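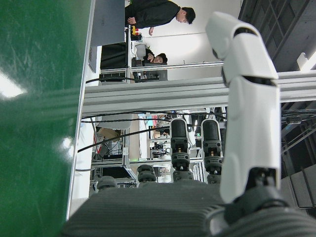

I finally got serious about cleaning my workbench top in February, after a winter of glue drips and coffee rings. I'd been going at it with whatever was under the sink (bad idea!) and wondering why it always looked cloudy. If you've got a slick, shiny surface like that glossy green one, you know how it goes: the light bounces off it in bright white spots and every faint scratch shows up. Pretty color though, I'd have it in my garage tomorrow.

So, what I do now. Dry brush first, always, and get the grit off before anything wet touches it. Grit under a damp rag is how I put most of the scratches in mine. Then warm water with a small squirt of dish soap, a soft cloth wrung out well, and long strokes in one direction. Rinse the cloth, go over it again, dry it with an old T-shirt.

Dried glue: lay a warm wet rag over it for 20 minutes and go have a snack. Most of it lifts with a plastic scraper or an old store card. Please don't reach for the razor blade, I've done it and I still see the gouge every day.

Edge strips need their own little session. Crud packs in along the seam, and a soft toothbrush gets it out better than any cloth. Go easy on the water there so it doesn't creep underneath.

Same toothbrush, by the way, for slotted aluminum rails if you have any on your bench. Vacuum the grooves first with the skinny nozzle, then brush, then pull a strip of rag along the slot with a screwdriver. Mine had sawdust in there from two projects back, plus a washer I'd hunted for all over the garage!

I tried polish once and everything slid around for a week, pencils included. Soap and water is plenty for a top you work on.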